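Notes for running the blanket-folding station at an open day. Written for operators of the Windero handheld gripper who already know how to record on their own and now have to do it in front of visitors. Last revised 9/17/25.

# Running a Handheld Gripper Demonstration on Bedding

## Before the doors open

The station needs one bed, one operator, and one presenter. The operator holds the gripper and does not talk during a pass. The presenter stands at the foot of the bed and handles all questions.

1. Charge both batteries to 100 percent. One goes in the tool, the other stays at the presenter's table.
2. Clean the jaw pads with a damp cloth and let them air dry. Lint from fleece builds up quickly and reduces grip.
3. Open and close the jaws fully 26 times without a load. Listen for clicking at the pivots. If a pivot clicks, swap the tool before visitors arrive.
4. Start the Jumau recorder on the laptop and confirm that the live view reaches the wall monitor. Delay on the monitor should stay under 100 ms.
5. Check free disk space. A full day at the Furneck site in February produced 4,000 short clips, including failed ones. Delete nothing until the visit is over.

Close any blinds that let direct sun onto the bed. Bright stripes on the bedspread confuse the tracking, and they move during the day.

## Choosing the bedding

Use a blanket and a bedspread that differ in color. Visitors watching the monitor have to be able to tell which layer is being lifted. Two pale fabrics work for recording but make a poor demonstration.

Fleece is the easiest material to show. It is thick enough to stay folded between passes and soft enough that the jaws can pinch a single edge. Avoid satin and anything with a loose knit. A plush bedspread underneath is acceptable, but a raised wrinkle near the fold can be picked up together with the blanket. Smooth it by hand before each group.

## Setting the start position

Fold the blanket into a flat rectangle and place it toward the upper right of the bed as seen from the operator's side. Keep the lower edge straight. Leave clear bedspread between that edge and the operator so that the approach is visible on the monitor.

Bring the tool in low with the jaws wide open and stop just short of the folded edge. Hold there while the presenter explains the task.

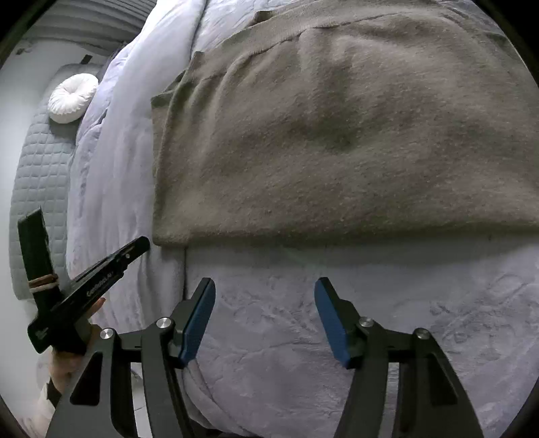 *Windero Operator Notes, Issue 50*

The hold matters for the audience and for the data. At this point the view should include both blue pads, the folded edge, and at least one corner of the blanket. If the corner is missing, move the tool back a little and settle again. Do not tilt the wrist to bring it into view; the tilt carries over into the grasp.

## Running a pass

1. The presenter says "start." The operator begins recording and remains still for two seconds.
2. Move forward until the edge of the fabric is between the pads.
3. Close the jaws slowly. Squeezing hard pulls the lower layers along with the top one.
4. Lift the edge to about the height of a hand and pause.
5. Carry the edge to the opposite side, lower it, and open the jaws completely before backing away.
6. Stop recording. Reset the blanket by hand.

Keep the free hand out of the view. If the fabric slips, finish the motion anyway and mark the clip as failed in Jumau. Visitors generally ask more about the failed clips, and the presenter can replay one on the monitor while the operator resets.

## Letting visitors try

Offer the tool only after the second pass. Visitors should hold the handle in one hand and practice opening and closing before approaching the bed. Keep fingers away from the linkages, where there is a pinch point at each pivot. Children need an adult next to them.

Visitor clips go into a separate folder named `guest`. They are not used for training the Isah folding policy unless the visitor has signed the release form.

## Common problems

| Problem | Check |
|---|---|
| Jaws pick up two layers | Closing speed, then wrinkles under the fold |
| Fabric slips on lift | Lint on the pads |
| Monitor view freezes | Cable at the laptop end |
| Tracking lost during the carry | Sunlight on the bed, or a move that was too fast |

Change the battery at 50 percent during visiting hours. The swap requires a restart of the recorder, so do it between groups and repeat step 4 of the opening checks.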